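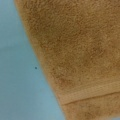 Sun 14 December

Towel cell, house rules, second pass.

Came in to get the rules sheet into shape before Erdal prints it. The old version was a page of things people had said out loud at one point or another, some of them contradicting each other. Berkay Özkan and I went through it on Friday and struck out anything we couldn't tie to a log entry or to the risk assessment. Berkay D. has the struck items in a separate file in case somebody wants one back.

What stays, with my notes.

Reach-in. No hands over the table while the drives are enabled. Paused is still enabled. This was in the old sheet as "avoid reaching in when running", and Orlando read "running" as "moving", which is a fair reading of a bad sentence. New wording: drives off, status confirmed on the pendant, then reach in. If you only want to straighten a corner of the cloth, same rule.

Speed. Teaching and first runs of any new motion at reduced speed, with the enabling device in hand. Cap on the wrist camera runs is 100 mm/s within a hand's width of the table. Ferhat thinks that is slow for the approach and he may be right, but the approach is where we have had the contacts. Leave it until the February review.

Table contact. Fingertips must not be commanded below the table plane, including by a learned policy. The floor goes in the controller as a limit. It used to sit in the Rider script, where anyone could comment it out, and in October someone did. After a tool change or a fingertip change, re-touch the plane before the first run. Write the value in the log, even when it matches the last one.
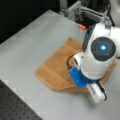 Cables. Check slack at the wrist through the full rotation before a session. Joint 6 gets jogged by hand to both ends of the range we use, slowly, with one person watching the cable and doing nothing else. Özkan wants a photo of the routing taped inside the cabinet door. Agreed, he will do it.

Cloth. One towel on the table at a time unless the task sheet says otherwise. Hem orientation gets recorded at the start of each episode. Masach asked for this after they couldn't sort our last batch, and I have to admit the episodes were useless to them without it. "Hem" means the flat woven band. Two people had been writing down the nearest long edge, so the field on the form now says "woven band, direction" with four options and "unclear". Use "unclear". A guess costs more time than a blank.

Loose items. Nothing goes on the table that isn't on the task sheet. The back edge is the part everyone forgets. I added it as its own line.

Lighting. Don't change it mid-batch. If you have to, close the batch and open a new one.

Stop and log. Any unplanned contact, any protective stop, any time you let go of the enabling device because you didn't like what you saw. All three get a line. We have 657 episodes in the current set and 7 logged stops, and I don't believe the 7. Orlando says he remembers four from his own shifts in one week. The form takes too long, that is most of the problem. Berkay D. is cutting it to time, episode number, one sentence.

Starting with episode 344 the log has the new plane values. Anything earlier was recorded against the old touch-off and should be marked as such before it goes to Pritau. Erdal has the script for this but it hasn't been run.

Still open:

Who signs off a change to the limits. At the moment anybody with the pendant password can do it. My proposal is two names, one of them Erdal's or Ferhat's, and the old value written next to the new one.

Whether the reduced speed cap applies to replay of a motion already approved. Ferhat says no. I say yes if the cloth has been changed, as thickness matters for the finger height. Need to ask Pritau how they treat it on their side before we argue further.

Working alone. Today I edited the sheet and did no powered work, which is how I'd like the rule to read: one person on site, drives stay off. Özkan points out that the overnight batches break this as written. They do. Either somebody stays or the batches stop, and that's a question for Erdal.

Draft is in the shared folder under rules, version 2. Comments in the file please, the last round came to me in three different chats. Orlando to read the reach-in paragraph and tell me if it can still be misread.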